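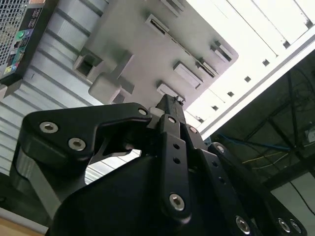 The gripper at the underside of the gray panel, with the linkage screws showing.

I promised in February that I'd write up what we do to keep the gripper on our cell at Clornton in good shape, and Yanti Wattimena has been reminding me ever since, so here goes!

We call the cell Entili (the name came with it and stuck). Its job is reaching in under molded panels and pinching very small pieces, and small pieces are picky. If there's even a bit of slop in the finger linkages, the tip wanders and you start missing. The arm gets the blame every time. Mine did too, for most of a week, until Nandini Shenoy wiggled the fingertip with her thumb and gave me a look.

So now we have a routine. Every morning before 8 I run the gripper open and closed 50 times with nothing in it and just listen. A dry joint has a little tick to it that you learn pretty fast. Then the power goes off and I go over the hex-socket screws with the short key. There are eight you can see in the photo, on the linkages and the finger plate, and the ones out on the side links are the ones that work loose on ours. I take them out one at a time, wipe the threads, put on a tiny dot of threadlocker and snug them back down. Please don't lean on the key. I stripped one that way and spent a whole lunch break getting it out.

After that comes the part I like, which is setting the close point. I bring the tip up slowly, at 15 percent speed, and let it take hold of a scrap. If the scrap slides out when I tug it, I close the fingers a hair more and try again. Then we do 100 picks on the real program, and I write the misses in the green notebook next to the Ustero cabinet.

Last time through we were at 285 picks before the first miss - I kept going past the hundred out of pure curiosity. Before the new routine I was happy to see 50.

Yanti wants to try the softer tip pads from Grorkemetti next, and I'm a little nervous about how they'll hold up against hard plastic edges. We have one set on order. If you've run them on your own cell, come find me or leave a note in the notebook. And whoever has the short hex key, I'd love it back!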